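Gripper notes, December: ridged pads again

Drilov says its new ridged pads will hold soft fruit without marking it. We have heard that from Pevdale too, and from Juditz before them, so Yung-ching Shek and I asked for a trial pair and set up our own comparison against the smooth pads we have used since spring.

The score after two afternoons: 213 good picks with the ridged pads, 198 with the smooth ones. Drilov would like us to call that a clear win. I would not. We ran the ridged set second, when both of us had more practice closing the jaws gently, and that alone could cover the gap. Yung-ching disagrees and thinks the ridges help most on odd shapes. Maybe so. We have 3 more sessions booked and will swap the order.

What bothers me more is that a pick counts as good if the fruit leaves the tray and stays put. Bruises show up hours later, and the Drilov sheet has no line for them.

Strawberries were the hardest item on our list, and both arms got a turn at them.

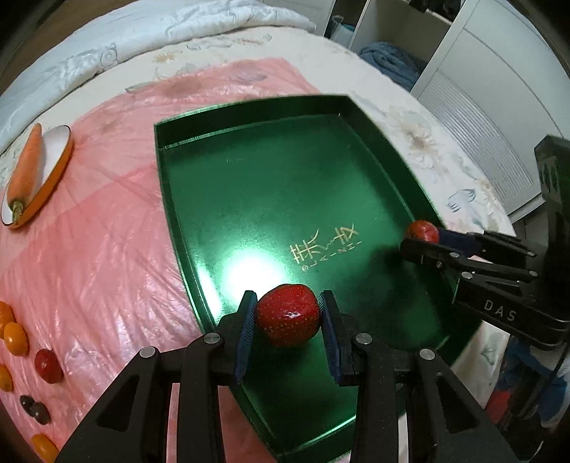
Next session

Smooth pads go last. Bring your own fruit if you want it tested, and please, no more grapes.

Chiamaka Chukwu

14 shares | 2 comments

Recent items
Modise controller: the manual is still wrong
Pevdale wrist camera, second look
Cheap arms and what they cost us

Contact the editor | Back to top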